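Folding on the bed

23/07/2021

I have stopped folding laundry on the kitchen table. The table is 3 feet wide, it always has mail on it, and anything longer than a T-shirt ends up on the floor. A big bed with nothing on it but the fitted sheet works much better.

You want the sheet pulled smooth first. Take off the pillows and the comforter and put them on a chair. I do the dark things last, and I leave them piled up near the washer until I get to them.

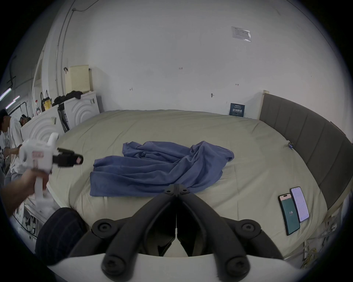

Blue cloth on the bed, still to be folded.

My brother-in-law Callum Fothergill folds everything in the air, standing up, and his shirts look fine, so I guess it can be done. I can't do it. I need something flat under me.

For anything long, I lay it across the near edge of the bed so I don't have to lean. Then I take one end in each hand and pull a little before I make the first fold.
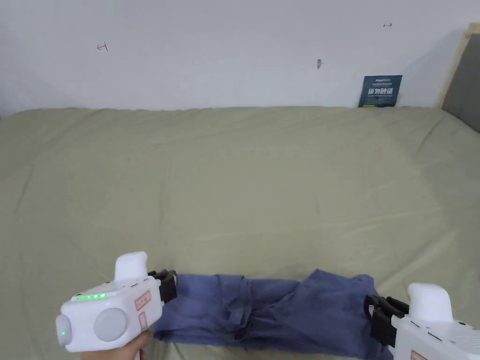 After that I smooth it from the middle out to the ends, fold it in half, and fold it again. Towels get folded in thirds because our shelf is shallow. Fitted sheets I still roll up and shove in the back.

A full load takes me 8 minutes this way if the phone doesn't ring. Socks are separate. I put those in a bag and match them in front of the TV, usually a week later than I should.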